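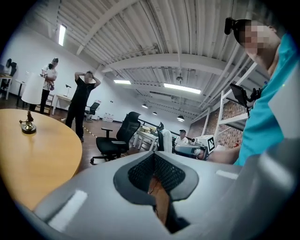
Figure 3. Small brass bell with a curved handle, standing on a dark round base on a light-wood table.

3.2 Strike tone and decay in small table bells

Small bells are easy to overlook. Most of the writing on bell acoustics deals with tower bells, where a large mass of bronze gives partials that can be picked out by ear, and the little brass bells that sat on shop counters and dining tables get a sentence at best. We think they deserve far more, and the recordings in this section gave us a great deal to be excited about!

The Antunes collection holds table bells from several workshops, the oldest of them entered in a household inventory of 1694. We chose 12 for close study. Each was struck on the rim with a felt-tipped hammer and recorded until the sound fell below the noise of the room. Valtonen did the striking and Xie the spectral analysis, with the maker's name withheld from both until the end of March.

Two groups came out very clearly. Bells from the Ostov workshop have a strong lowest partial and lose their upper partials within the first 500 milliseconds, so that what reaches the far side of a room is close to a pure tone. The Fellov bells do the opposite - their brightest partials, all above 1000 Hz, hang on nearly as long as the lowest one, and a slow beat runs through the whole decay. Listeners called this beat "shimmer" without being prompted, and it is a lovely thing to hear.

The beat comes from small departures from roundness, which split a single mode into a close pair. In a tower bell this is usually treated as a fault. At the table it may have been welcome, as a wavering tone is easier to notice over talk. A household manual kept with the collection tells the reader to pick a bell "that trembles a little," and we were delighted to find that line after the measurements were done.

The support matters too. Bells rung on a stand lost their lowest partial sooner than the same bells held by the handle, and the difference was greatest for the thin-walled Fellov pieces. Section 3.3 takes up wall thickness.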